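Ellik Hand-Held Gripper, Pair (Revised Cable Clamp)
Part no. 652
Sold as a left and a right, with cables
Ships from our shop in Nandundale

Please read this bit before you add to cart

I make and sell the Ellik under the Muteck name, and I pulled it off this page in May. It's back now, with a new cable clamp and a changed stop on the jaws. Plenty of you wrote in asking where it had gone, so I'm putting the whole story right on the product page where you can't miss it (sorry if you only came for the price, it's farther down).

What went wrong

The first complaint I took seriously came in on a Monday. A customer was recording cloth folding with a pair of grippers, and every so often the left one would report that it was fully closed when the jaws were wide open. Then it would come right back as if nothing had happened. If you're only watching the live numbers you might never spot it, but in a recording it shows up as a nasty little spike, and a robot that plays that recording back will try to snap its fingers shut in the middle of a reach.

And that did happen to somebody! Their arm closed hard on the edge of a tray and bent it. No one was hurt, but hands do go into that space between runs, and that was enough for me to stop selling.

I blamed the software for far too long. I swapped boards and I swapped cables, and the thing ran all afternoon on my bench without a hiccup. What I wasn't doing was moving the way you folks move. I was standing still with the cable lying slack on the bench. When I finally did some real folding, with the cable hanging down off the table, I got the spike on my third towel.

The old clamp held the cable jacket but let the wires inside creep. Every time the cable swung past the table edge it gave the connector a small sideways tug, and after about 2,000 of those tugs one of the contacts would start to open up for a moment. The handle looks perfectly fine from the outside the whole time, so please don't go by looks.

The second thing, while I had them apart

I also found that the jaws could travel a hair past where they should stop when opened with a hard flick. That leaves a gap near the links that's just big enough to nip skin, and a few of you told me (very politely) that you'd been nipped. The bushings come from Rätsep and there was nothing wrong with them. The stop was my design and it was too short.

What's different now

Cable clamp: two-piece, grips the jacket and the wires separately.
Jaw stop: 3 mm longer, no more overtravel.
Signal check: if the opening reading jumps faster than a hand can move, the recording gets flagged and the software beeps at you. It's a loud beep. You can turn it down but you can't turn it off.

I've kept the handles, the links and the finger pads just as they were, so your old spare pads still fit.

Setting up for towels and other flat stuff

Cloth is where most of the trouble turned up, so it's what I test on now. I spread a towel out nearly flat, start with a gripper on either side of it, and keep an eye on where the cables go off the table. Leave a loop with some give in it. A cable pulled straight is going to tug no matter how good the clamp is.

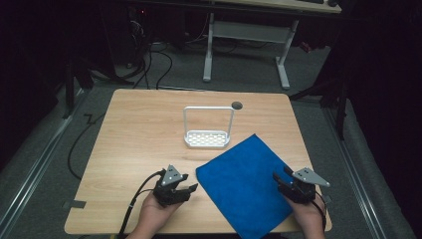
A blue towel and a white dish rack to reach for, with the jaws open in the close view that comes next.

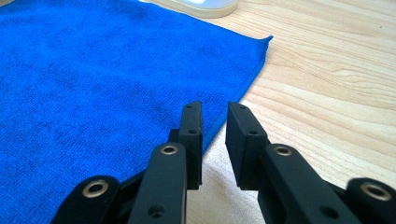 If you already own a pair

Look at the underside of the handle. A clamp with one screw is the old kind, and I'll send you the new clamp and stop for free. Write to me through the contact form with your order number. Swapping them takes a small hex key and a bit of patience with the left one, where the screw is tucked in behind the link.

Until yours are swapped:

Don't play recordings back on a robot with anyone's hands in reach.
Go through your old recordings and look for any closing that lasts only an instant.
Unplug before you clean around the links.
If the reading jumps even once, stop using that gripper. Wiggling the connector will make it go away for an hour or so, and then it'll be back.

What's in the box

One left gripper, one right gripper
Two cables
Spare finger pads, 6
Hex key
Printed cable routing sheet (please do read it, I redid all the drawings)

Returns

Unhappy with the old version and don't want to bother with a fix? Send it back for a full refund, worn pads and all. I'll cover the shipping both ways on anything to do with the clamp or the jaw stop.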